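November, late evening

Got home after eight and ate standing up. Writing this before I forget what we settled on, because the club log is a mess and I'm the one who is supposed to fix it.

The robotics club met in the back classroom at Skornemthorpe again. The heating was off. We spent the first part of the meeting going over the rules for the Cladatport student challenge, which came out last week and run to 11 pages. Our category is household tasks. The robot gets a garment on a soft surface and has to fold it. The judges don't say what the garment will be, only that it comes from a normal closet. A team can train its arm any way it likes as long as students collect all the demonstrations themselves.

So that is our job until the break. We need 500 good demonstrations by hand. At the end of today the count stood at 20, and I would throw out 5 of those. The bad ones all have the same problem. The person doing the fold let go too early and then grabbed again, and the recording has a lot of fumbling in the middle. I did two of the five myself.

We named the project Cenda. It was the only name nobody objected to. The arm itself is still in pieces in the Jayawardena lab and we won't get it until the wiring is signed off. I asked again today and the answer was the same as before. I have stopped asking for a date.

Things we decided:

- Every fold starts with both grippers open.
- No talking to each other during a take. It makes people look up.
- Do the same garment several times in a row, then switch. Changing every time wastes most of the session on setup.
- Write down the garment, the surface and who did the fold. The log has too many lines that just say "shirt".
- Dark clothes get their own sheet.

The last one came from me. Dark fabric is hard. When I went through the recordings this week I kept losing the edge of the cloth, even knowing where it should be. If I can't find the edge I don't expect the model to. One of the seniors thinks it will sort itself out with more data. Maybe. I would still like to know how many dark ones we have before we train on them, and right now the log can't tell me.

There was also a long argument over surfaces. Half the group wants to do everything on the classroom tables because they are flat and always there. I said the rules say soft surface and a table is not one. We ended up splitting it. Tables for practice, beds and couches for anything that goes into the set. That means doing a lot of it at home, and it means signing the grippers out, and someone has to keep the sign-out list. I got the sign-out list too.

Practice notes for myself. My right hand is fine. My left closes too hard and drags the cloth toward me, and then the fold comes out crooked. I need to squeeze slower. It also helps to get a pinch of cloth between the pads before lifting - if only the tips have it, it slides. My wrists were sore by the end. Someone suggested shorter sessions with a break, and I think that is right, though it will make the 500 take longer.

I put one picture from the bed recordings in here so I have it next to the notes on dark clothes.
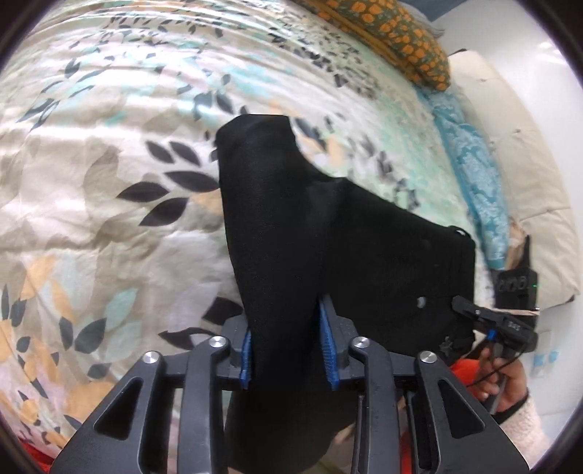
*Black garment on the leaf-print duvet, one gripper closed on it and the other held at the right.*

The small light-colored round piece near the right part shows up well against the black. I wonder if details like that could help with finding which way the cloth is lying. Probably not worth building anything around, as plenty of clothes have nothing like it. I'll bring it up next time anyway.

The patterned bedding is another question. I like having it, as real beds have patterns, but we should get some plain sheets in the set too. Added a column for that.

To do before the next meeting: clean up the first page of the log, make the dark clothes sheet, charge the spare battery, email the lab about the wiring form. Also I owe the club for the tape.

Chemistry quiz tomorrow and I have not opened the book. Going to read one chapter and go to bed.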